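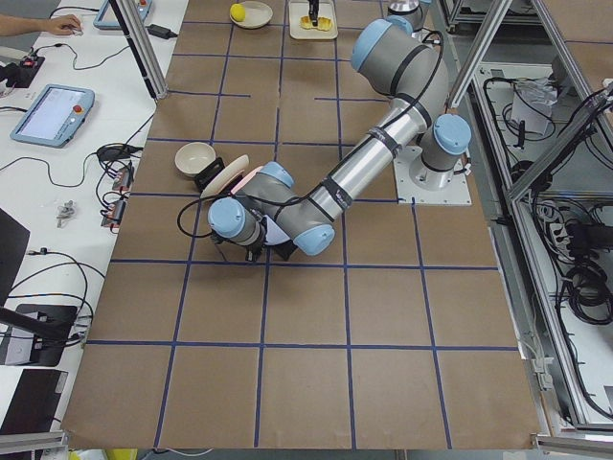
How should a small set of round plates be stored between meals?

Upright in a slotted rack, one plate per slot, with bowls kept separately on a flat surface.

LALTHAM, August 2020. Trirnlow has published revised storage and serving notes for its Simus tableware, a small set made up of plates, a bowl, a serving tray and a slotted black rack. The plates are sold in light blue, pink and a pale neutral shade. The notes replace the single sheet that has gone out with the set since January and apply to all sets already sold. The tableware itself has not changed.

The main change concerns the rack. The earlier sheet allowed plates to be stacked flat in the cupboard and used the rack for draining only. The new notes recommend the rack for both. Flat stacking is still allowed for short periods, provided the plates are dry and a cloth or paper liner is placed between them.

Humaira Chaudhry, who edits product literature at Trirnlow, said the change followed a review of 477 customer reports. Most of the complaints dealt with fine gray marks on the upper face of the plate, where the foot of the plate above had rubbed against the glaze. Chipped rims were the second most common complaint.
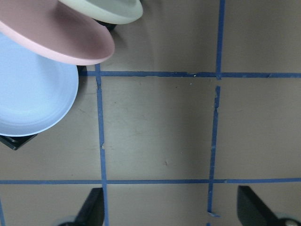
Plates should be loaded from the back of the rack to the front, and removed in the reverse order. Each one should lean the same way. A plate that leans against its neighbor and not against the divider puts weight on the rim, and the rim is the thinnest part of the piece. The rack should stand on a level surface with clear space on both long sides so that air can reach both faces of each plate.

Bowls are covered in a separate paragraph. They may be drained upside down, but should be turned rim up once dry. The notes advise against setting a bowl in the plate slots.
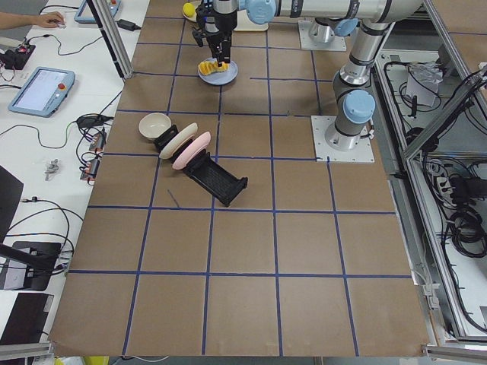 Can cut fruit be served on the same plate as pastry?

It can be, but the notes recommend separate pieces, as juice from the fruit softens the pastry base within a few minutes.

The serving section is new. Sliced citrus goes on a plate with a raised rim, which holds the juice. Slices are laid in one overlapping row, with the peel left on if they are to be picked up by hand. Pastry goes on the tray. Whole fruit may go on any flat piece, and a lemon should be placed where it will not roll when the plate is moved.

Irfan Lodhi, a kitchenware buyer at the Mao store in Laltham, said customers ask about draining far more often than about serving. The store has sold 900 sets and will hand out printed copies of the notes at the counter. Lodhi said he would have liked a larger diagram of the loading order.
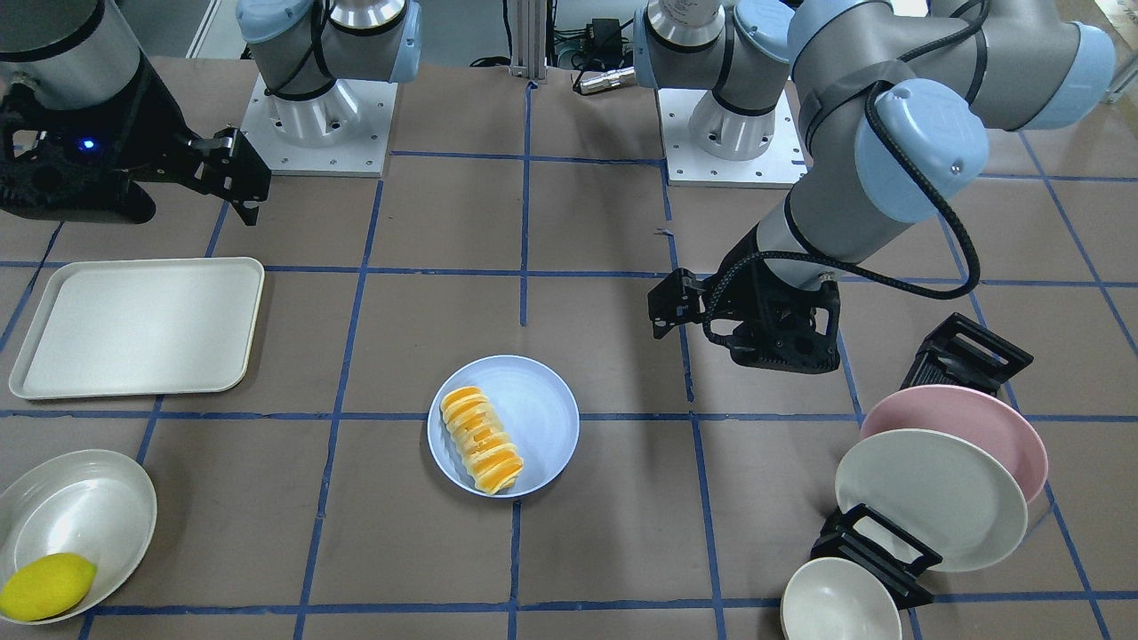
When should the serving pieces be washed after use with citrus?

The notes say to rinse them as soon as the fruit has been cleared and to wash them the same day.

Printed copies can be requested from Trirnlow by quoting leaflet number 1573. Replacement racks are sold separately, with delivery in seven working days. Single plates are not currently available as spares.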